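Search this site Keywords Author
Shares 11 Comments 2

3.2 The table, the paper and the pot

I'll admit I didn't expect to get so attached to a sheet of brown paper. When Adeel Ghauri and I started planning our study of how cookware gets put down on shared work surfaces, we had a fancy printed mat in mind (Lidska makes a lovely one, and we got as far as pricing it). Then Noman Gondal rolled kraft paper down the long table, ran blue tape across it both ways, and we had our grid before lunch!

The squares are only roughly square. We argued over that for a while, and I lost. What we wanted was a way of saying where a pot is that any of us could write down without a ruler, and "second row, near the middle" does the job. The paper also picks up smudges and scuffs, mostly in the middle cells, and we decided early on to leave them alone and change the sheet only when it tears. I've grown fond of the marks, and they're a rough sort of diary of a busy table.

For the pot we went with stainless steel, shiny around the rim and duller grey on the outside. Figure 6 has it just over the paper, held by the lid handle, with something yellow inside. Colour matters more than you'd think here. We tried paler fillings in December and kept squinting at the notes afterward, wondering which pot was which, so now we favour anything bright. 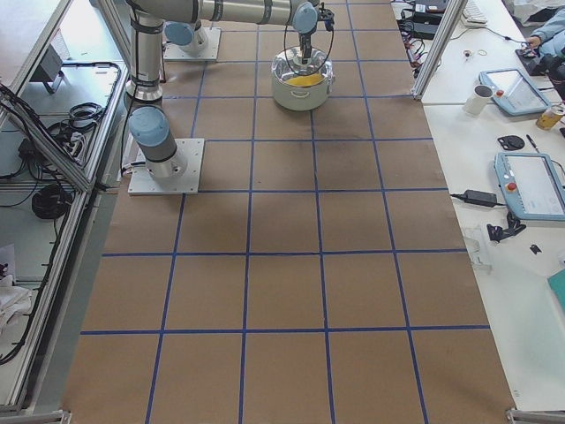

Figure 6. Steel pot with yellow contents above the taped grid, second row of cells.

3.3 Writing down where things land

Each placement gets one line in the log: the row, the cell, and whether the base touches tape. If it sits across a line we write both cells, with the one holding more of the base first. Adeel wanted a third column for the direction of the side handle, and I grumbled, but it's in there now and I use it all the time.

The full log runs to 4,000 lines. Noman and I read through it separately and then compared, and most of our squabbles were over pots straddling the tape (see Section 4.1 for how we settled those).

Contact | Copyright Gristeck | Back to top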